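April, after 9 p.m.

Long session today. Nayeli Lozano and I had the robot from 2 until they turned the lights down. Our part of the class project is the binder task: open the cabinet, put a binder on the shelf, close the door. Londoño wants 400 good runs from each pair by the end of the term. We have 14.

Opening the door is fine now. I slowed the arm down for the last part of the swing and it stopped jerking. The binders are still the problem. If one lies flat with nothing hanging over the edge, the fingers can't get under it and they just push it toward the back. So we start with the binder sticking out past the front of the cabinet top.

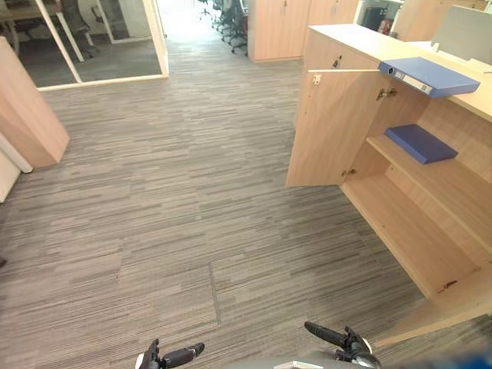
Nayeli drove for the first hour and I kept the log. Then we switched. She is better with the left hand than I am. I keep turning the wrist too early and the spine catches on the shelf. I wrote that down as a separate kind of failure so we can sort the runs later.

The other pair is using the Trosska software and says it drops fewer files. We are staying with Kamalance for now, as all our scripts are set up for it.

To do before next time: charge both batteries, rename the folders, ask Londoño if a run still counts when the door doesn't close all the way. I also owe him two pages on the grip settings. Started those on the bus and got half a page.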